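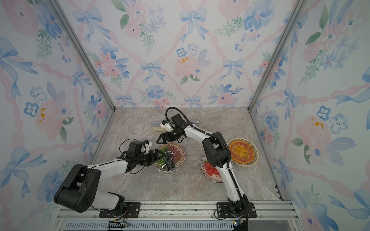
Does a meal kit save you money over buying groceries? Only if the food you would have bought was going to end up in the trash.

That is the short version of what came out of our November swap, when nine households in the building gave up their usual shopping and ate from boxes for 19 days. Most of us used Cuten, two used Stilance, and Ximeng Tang in 4C kept shopping at Grenier as she always does so there would be something to compare against. She wrote down every receipt, including the gum.

I went in doubtful and I came out doubtful, though about different things.

The Cuten flyer that went under everyone's door says a family can save up to $597 a year. Up to is doing a lot of work there. I called to ask how they got the number and was told it came from "typical customers who switched." Switched from what? The woman on the phone didn't know, and she was nice about it. If the typical customer was ordering takeout four nights a week, then sure, a box of rice and chicken thighs looks like a bargain. So would a can of soup.

Ximeng's groceries came in cheaper per dinner than any of the boxes. She also cooks for four and freezes half, and she has a chest freezer, so I don't think her result tells a person in a studio very much. Keir Kerr lives alone and his numbers went the other way. He admits that before the swap he bought a bunch of cilantro every week and threw out most of it every week. The box sent him a small packet with exactly what the recipe needed. He says he could have learned to buy less cilantro. He hasn't so far.

Then there is the introductory price. Everybody in the swap was paying it, and it runs out after the third delivery. I asked people to redo their totals at the full price and six of the nine got back to me. Of those six, one still thought it was worth it, and that was Keir.

The part I expected to complain about was the cooking, and I can't much. The recipe cards are clear. The times printed on them are fantasy – "25 minutes" assumes you chop onions like someone on television – but the food was fine, and a couple of the noodle dishes were better than fine. The portions were on the small side. Stilance sends the bigger ones and charges you for it.

Packaging got mixed reviews. Cuten says its ice packs are safe to empty down the drain. The super would like everyone to please not do that until he has looked into it, and I'm with him. Cut them open over the trash for now. The cardboard goes flat in the bin by the side door, flat meaning flat.

A few people asked about Kaewmanee, the new one with the 1,000 recipe menu. I looked at the site. A good share of those are the same dish with a different sauce, and I would want to see a full price before a credit card goes anywhere near it. There is one on the checkout page, in gray, under the total.

If you signed up for the swap and don't want to continue, cancel on the website and save the confirmation email. Pausing isn't canceling. Two people paused and got boxes anyway. Ximeng has offered to show anyone her receipts and her freezer system. Evenings after 7:00 are best, and knock loudly.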